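Print | E-mail

Hisberg puts house rules for kitchen robots on paper

HISBERG - Robots that unload dishwashers and handle plates will have to follow a written set of house rules here starting in October, after the town's product safety office signed off on the Lumbao code late this afternoon.

The code runs 37 pages. Voluntary for now. It covers two-armed machines working at a counter, in homes and in small shared kitchens, and it was drafted with Stestilell, the testing firm out on the ring road.

Main points: no lifting a plate over a person. Dishwasher door fully down before an arm goes near the racks. One dish to a hand, never stacked. Any cable on a moving arm has to be checked for snags before each shift, and the check written down.

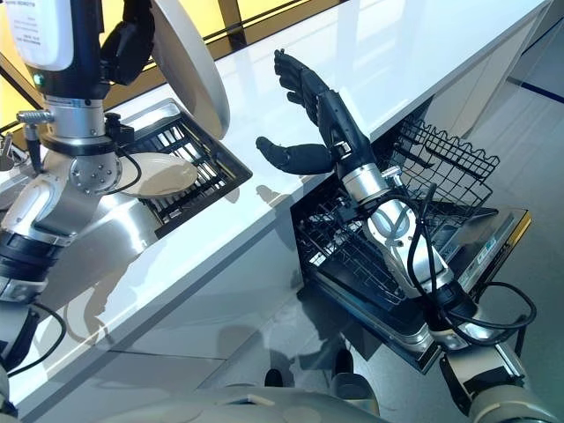 A plate held on edge by the left gripper, another in the dish rack, with the dishwasher open.

Speed was the big fight. Early drafts let an arm move at full pace if no one was in the room. The final text drops that and sets one slow limit for all breakable items, people or no people. Makers wanted a exception for plastic cups and didn't get it.

Reaching into the machine gets its own chapter. The robot must stop on light contact with a rack wire, back out the way it came in, and try once more. Second contact, it quits and calls for a human. Wrist cameras have to be wiped before the first load. If the view is blurred or washed out by glare the robot is supposed to wait, not guess.

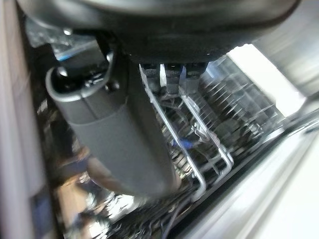
Barrett Greenberg thought the retry rule was too generous and said so at the hearing, arguing that a robot which has touched a rack once should hand the job over right then, because a chipped plate goes back in the cupboard and cuts somebody a week later. He also wanted the contact log kept by the owner instead of the maker.

He got the second part. Owners keep the log, makers can ask for a copy.

Testing costs $1499 per model, paid by the maker. Stestilell says 40 trial loads are needed for a pass, with no more than 5 calls for help. One broken dish and its back to the start. Vika, the only maker to say publicly it will apply, has not given a date.

A second part of the code deals with racks and shelving away from the sink, where upright rods and narrow openings leave little room for a gripper. Draft only. It asks for a slower approach near metal rods, and for the grip to be confirmed before any lift.

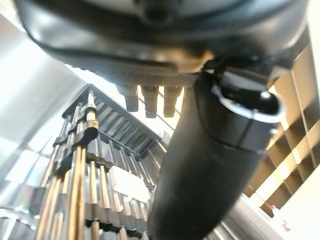 Imelda Dizon

Comments on the second part are open until the end of the month at the safety office front desk, or by mail. Copies of the full code are at the desk too, free, while they last. A large print version is comming.

The office will look at the speed limit again after the first round of tests.

Print | E-mail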